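Home | About | Recipes | Knitting | Archive | Contact

This site uses cookies to keep things running smoothly. By continuing to browse you agree to our use of cookies. OK

Giving sourdough another go

Posted 16/01/2018

So I'm back on the bread. Those of you who have been reading since the old blog will remember my first attempt, which went on for most of a winter and ended with a jar of gray liquid at the back of the fridge that I threw out, jar and all, because I didn't want to open it. I said never again. Well, it's January, it's dark by the time I get home, and I had a bag of rye flour that needed using up, so never again lasted a bit under two years.

This time I'm keeping it small. Last time I followed a book that had me feeding a huge bowl of starter twice a day and tipping half of it down the sink, and I felt bad about it every single time (plus I'm pretty sure it did something to the drain). Now I keep 30 grams in a little jam jar and that's it. The night before I bake I scoop most of it into a bigger bowl, add flour and water, put a plate on top and go to bed. The bit left in the jar gets a spoonful of flour and goes back in the fridge door next to the mustard.

I bought the flour at Hudeck, the mill shop out past the reservoir, and if you live anywhere near here you should go! It smells wonderful in there and they'll sell you as much or as little as you like in a paper bag. I came home with rye, a strong white and a stone-ground wheat that I haven't dared open yet.

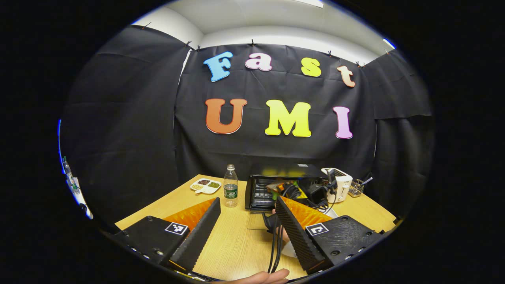 How long does a new starter take before you can bake with it? Mine took 20 days, and I baked with it too early twice before that. The kitchen is cold in winter, so if yours is warm you could easily be ready in half the time. Wait until it doubles a few hours after you feed it and you'll be fine.

The two early loaves were bricks, by the way. I sliced the first one very thin, dried it out in the oven and ate it with cheese for a week, and it was pretty good like that. The second went to the compost after I bent a bread knife on it. I'm not kidding, there's a wobble in the blade now.

The third one was bread. Real bread, with holes! A little flat on one side where it stuck to the basket, and darker underneath than I'd like, but I stood at the counter and ate three slices with butter before it had cooled down, which every book tells you not to do. My loaves are coming out at 662 grams once baked, which fits my small pot nicely and lasts me four days or so if I don't have company.

About the pot. I've got a Kosetell, the oval one with the heavy lid, and it was my big present to myself last May when they had the sale on. I'd been using it for stew and nothing else. You heat it up empty with the lid on, drop the dough in on a piece of parchment, and bake it covered for 34 minutes. Then the lid comes off and I leave it until it's the color I want. Please use proper oven gloves for this and not a folded dish towel. I have a stripe on my wrist to show for the dish towel.

What I still can't do is the shaping. I've watched so many videos, and they all have these quick little hands that tuck the dough under itself and there it is, tight as a drum, while mine slumps across the counter like it's looking for the door.
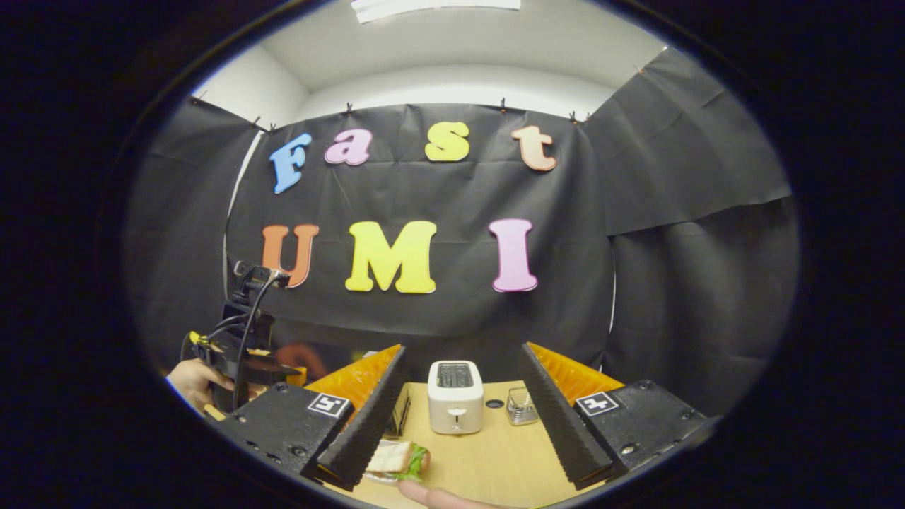 Less water helps. I took a couple of spoonfuls out of the recipe last weekend and the dough held together long enough for me to get it into the basket in one piece, so I'm sticking with that for now and I'll add it back little by little. Wet hands help too, more than floured ones, at least with the rye in there. And I've stopped doing it on the wooden board, where everything sticks, and moved over to the bare countertop by the stove.

Next on my list is a seeded loaf like the one they do at the Hellström bakery, the dark one with sunflower and pumpkin and something a bit sweet in it that I think might be molasses. I asked once and got a very polite smile and no answer. If anybody has a recipe that comes close, please leave it in the comments, and I'll try it and report back.

I also owe you the second half of the Pradora cardigan post, I know, I know. The sleeves are done. The button band is not, and I ripped it out again last night, so give me another couple of weeks on that one.

Contact | Copyright 2018, all rights reserved | Back to top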